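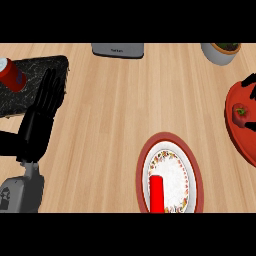 Sim, robot's own view, open day table. Left hand open and idle, right hand in at the tomato by the red-orange plate.

September, notes from the open day. Writing this up before I forget which group saw what.

Doors at 10. Benedek ran the sim station, I did the talking, Edit took people through to the Manzano cell afterwards in batches. Sign-in sheet has 103 names. Not all of them came to our bench, and a fair number came twice.

Station was the two-arm sim on the big monitor with the policy running live. We used the tomato and plate task from the Granine set, with the usual clutter on the table (can, plant, floral plate and so on). Visitors picked one of 3 start layouts from the menu and Benedek hit reset. Runs were capped at 90 seconds.

Log says 34 full runs. I did not keep a proper success tally, which I should have. Benedek marked failures on the whiteboard until lunch and then somebody wiped it. The episode files are on Urnus under openday, so it can be reconstructed if Dorottya wants it for the report.

Things that came up:

The black bands top and bottom. Asked about these by every group. It's the padding on the policy input — we were showing the padded view full screen. Next time show the padded view small in a corner and a free camera large. People also had trouble reading the objects at that resolution. One boy was sure the device at the top of the table was a game console and I couldn't tell him otherwise from the picture.

Left arm. Visitors kept asking why it wasn't doing anything. The task is right hand only and the left holds a rest pose with the hand open. Magdolna suggested a handover task for next year. Fine by me, but the handover policy drops things far too often to put in front of the public right now.

Tomato contact. Two runs after lunch had the tomato jittering against the fingers before it settled. Same contact stiffness problem as on Gamora in the spring. Csenge thinks the tomato mesh is too coarse for the collision shape and wants to try a plain sphere. Ticket is open, assigned to her.

Crash at 2:40, renderer hung on reset. Benedek restarted, back up before the next group sat down. Cause not looked into yet.

To do: copy episode files off Urnus before the cleanup job runs. Return the monitor to Edit's room. Ask Dorottya what numbers she needs. Sphere test with Csenge, same seeds as the afternoon runs.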